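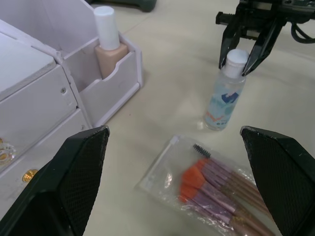 How do you check whether a public contract was padded before you share the story about it? Start with the award notice and the original budget line, put the two figures side by side, and leave the headline for last.

Search this site Enter keywords Go

I have read a lot of outrage about crooked contracts, and a fair share of it came from people who never opened the contract. Some of those deals were rotten. Some were dull. You can't tell which from a post with red arrows on it, so try the steps below on one case before you forward anything.

Step 1. Find the notice

Go to the town or county purchasing page and look for "awards" or "closed bids." If the search tool there is as bad as ours in Bandara, try the meeting packets. The award is usually buried in the consent items. Save a copy to your own computer, as these pages get moved.

Step 2. Write down the price and what it buys

My practice case was a drain repair job given to a firm called Clondex. The post going around said the county paid $797 a foot. The notice did say $797. It also said the price covered pipe, digging and repaving. The losing bid, from Emix, was $700 a foot with no repaving at all. So the big scandal in the post was two prices for two different jobs.

Step 3. Read the change orders

I trust this part least, and most people skip it. A low bid can grow after the vote, when the cameras have gone home. Ask the clerk for every change order by contract number. Mine came to 154 pages, and 8 of them mattered. Look for extra work with no drawing attached, and for the same reason pasted in again and again. Clondex had both - which the viral post missed completely.

Step 4. Look up the owners

State business records are free to search in many places. Check the officers and the mailing address against campaign donation reports. A match is a reason to ask a question. It doesn't prove a bribe, whatever the comments say.

Step 5. Ask in writing

Email the department and give them until Monday. Keep it to one question. If you get a statement about "commitment to transparency," send the same question again and mention that it wasn't answered.

What about watchdog scores?

I don't use them much. Fandus gives every county a letter grade for openness, and I have yet to find a page explaining how the grade is worked out. Ours got a B the same month it took me three requests to get those change orders.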